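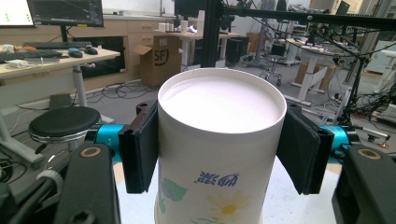

What an Open Day Should Show
January 3, 2025

Institutions that develop robots have a duty to let the public see ordinary work. The open day held by Zoramia in September met that duty. Visitors watched paper cups being handled with a pair of hand-held grippers, at the pace the task required and without music or narration.

It is our view that such a demonstration informs the public better than a finished film. A paper cup is easily crushed, and every visitor knows how it should be held.

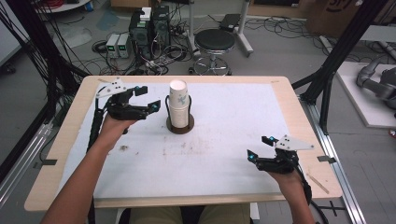 Devoria wrote afterward that 173 visitors in one day left too little time for questions, and asked for smaller groups. We support that request. Groups of 11 would be suitable.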